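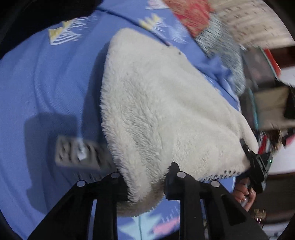
White fleece in the gripper's fingers, on the blue patterned sheet.

Let the cloth be messy

By Trinidad Marín
November

I've been reading papers about robots handling fabric for longer than I'd like to admit, and I have a complaint. Too many of them use a flat square towel on a bare table. Of course the numbers look good! A square towel has four corners you can find from across the room.

At Ekside we went the other way with the Miranda set. People collected demonstrations at home with hand-held grippers, on beds, with whatever was already lying there. We ended up with 2000 of them, and plenty are ugly. Fleece bunches up between the fingers. The sheet underneath has a pattern and wrinkles of its own – so where does one cloth stop and the other begin? I love that question, and a towel on a table never asks it.

Then we trained the same policy twice, once on Miranda and once on Skekard, our older and much tidier set. On the tidy test the Skekard version won by 3 points. Fine. On beds it grabbed the sheet along with the cloth over and over, and the Miranda version mostly didn't. I know which one I'd want near my laundry.

A reviewer told us the data was "uncontrolled" and wanted 6 fixed starting poses. I get it (I review papers too, and I've typed that very sentence). Fixed poses make results easy to compare. But fleece doesn't hold a pose, and I'd like us to report the spread and stop ironing it out before the camera is on. Keep a tidy test if you want one – just don't put it alone in the abstract.

Last updated: November, 4 p.m.

Comments

flodis_fan: Did you try the Flodis baseline on beds? Ours falls apart on anything fluffy.

mk: Not convinced. If the starting state is different every time, how do I know your method improved and you didn't get easier beds?

Trinidad Marín: @mk same beds for both versions, but fair, we should say so up front.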